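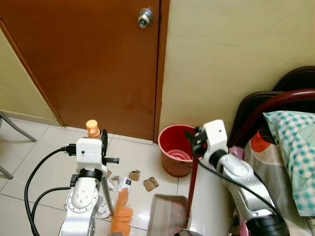
İlker Güler wrote to the Residents' Office to ask why the final inspection of a room takes place before the keys are returned, and whether a resident may be present for it. Both points are covered in the first two answers on this page.

Home | Rooms | Current Residents | Moving Out | Contact

Moving Out of Skorby Residence: Frequently Asked Questions
Updated August 24, 2024
Reading time: 3 minutes

When is my room inspected?

The inspection is held on the last day of your agreement, while you still hold the keys. This allows you to correct small matters, such as a dusty shelf or a full trash can, on the same day and without charge. Appointments must be booked through the Residents' Office at least 48 hours in advance.

May I attend the inspection?

Yes. Residents are encouraged to attend and will be asked to sign the inspection form. If you cannot be there, you may name another person in writing. If neither you nor your representative is present, the form will be completed in your absence and a copy sent to you by email.

How clean must the room be?

The room should be returned in the condition recorded on your move-in form. Floors must be swept and mopped, including the areas behind doors and under the bed. Closets, drawers and window sills must be empty and wiped down. Ordinary wear, such as light fading of paint or small marks near a door handle, is not charged to the resident.

May I borrow cleaning equipment?

Brooms, mops and buckets may be signed out from the supply closet on each floor. Vacuum cleaners are kept at the front desk and are lent for two hours at a time. Please empty and rinse buckets before returning them. Cleaning liquids are not supplied.

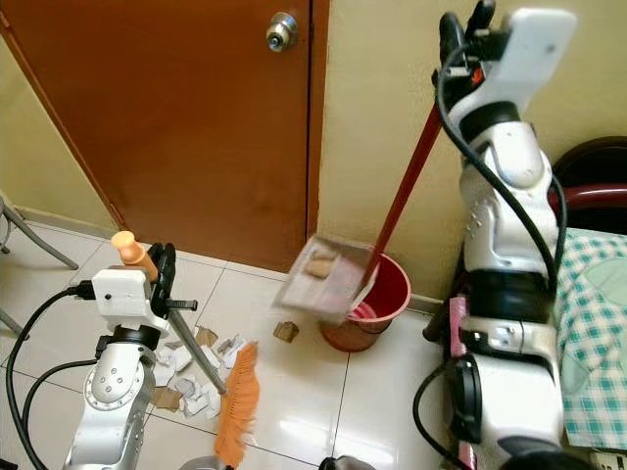

Long-handled broom with orange bristles.

May I use bleach on the floor?

Bleach and acid-based cleaners should not be used on tiled floors, as they can damage the grout. Warm water with a small amount of mild floor soap is sufficient in most rooms. For stains that do not lift, please report the matter to the office before trying a stronger product. Bleach must never be mixed with any other cleaner.

When will my deposit be returned?

The deposit of $500 is returned within 20 working days of the inspection, by transfer to the bank account named in your agreement. Residents whose account is outside the United States should expect a longer wait and should confirm their account details before leaving.

What may be taken from the deposit?

Deductions may be made for unpaid rent, missing keys, damage beyond ordinary wear, and cleaning that the resident did not carry out. When cleaning is required, it is done by Nandasano, our outside contractor, and the invoice is attached to your deposit statement.

How do I dispute a deduction?

Send a written request to the Deposits Desk, to the attention of Jirayu Chaimongkol, within two weeks of receiving your statement. Include your room number and any dated photographs you wish to have considered. A written decision will follow. Requests concerning the Koivisto annex are handled by the same desk.

Can I leave furniture for the next resident?

No. All personal furniture must be removed, even where the next resident has agreed to accept it. Removal of items left behind is charged at cost.

This website uses cookies to remember your settings. Accept | Decline | Cookie policy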